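The Sunday Shift

The laundry room at Luvska was on the lower floor, and at night it had only one worker who was a human being. I was this worker for 4 years. The other worker was called Flerko.

Flerko was made by Cekeo, and it folded cloths. My job was to bring it cloths, to take away the folded ones, and to write a line in the book when something was wrong. In most weeks I wrote nothing. I read novels and I drank tea from a thermos, and I listened to the motors, which made a sound like a person thinking.
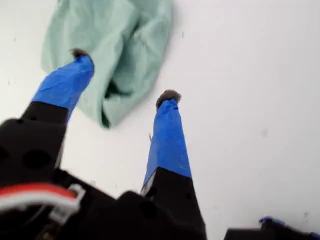
The fault began on a Sunday, a little after two in the morning. I heard the motors stop in the middle of a fold. Then they started again, and stopped again. On the screen was the number 209, and I looked for it in the manual. The manual said: "Grip force not confirmed." It did not say what a person should do.

I knew the rule. With any grip fault I must press the red button and call the office. But the office at that hour was a telephone ringing in a dark room in another town, and there were more than 909 cloths to finish for the hospital on Patrício Street. So I pressed "continue". I want to write this down clearly, as I did not write it in the book. 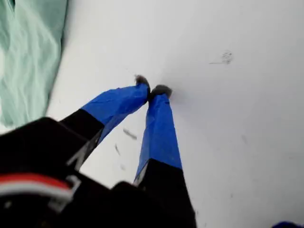

For an hour it went well. Flerko closed its fingers, opened them, and closed them again, as if it was trying to remember a word. Then a cloth slid to the side and I put my hand in to straighten it. I had done this many times before, always with the machine stopped. I believed it was stopped. The screen still said "waiting".

It took two of my fingers and held them. It did not hurt very much at first. The force grew slowly, in small steps, because the machine could not feel that it was holding something, and so it asked for a little more, and then a little more. With my other hand I could not reach the red button. The distance was maybe 25 centimeters – I have measured it many times since then in my mind. 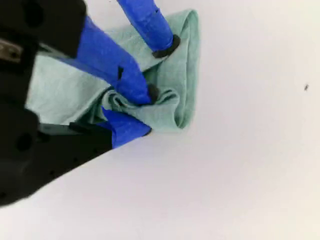 I spoke to it. This is the part I am ashamed of, more than the button. I said "please" to a machine, in my mother's language, and then in English, in case this was better. All the time I was looking at the green cloth, at the small folds pinched up around the black fingertip, and I thought that my skin must look the same under the other one. Then the motors stopped by themselves, as they had done before, and the hand opened.

I pressed the red button. I sat on the floor until the morning people came, and I told them the truth, also about "continue". The man from Cekeo changed a sensor no bigger than a grain of rice. He asked me if I wished to see it work again, and I said yes, from the door.

I still have a white line on one finger. When it is cold I feel it, and I put my hand in my pocket and wait for the bus.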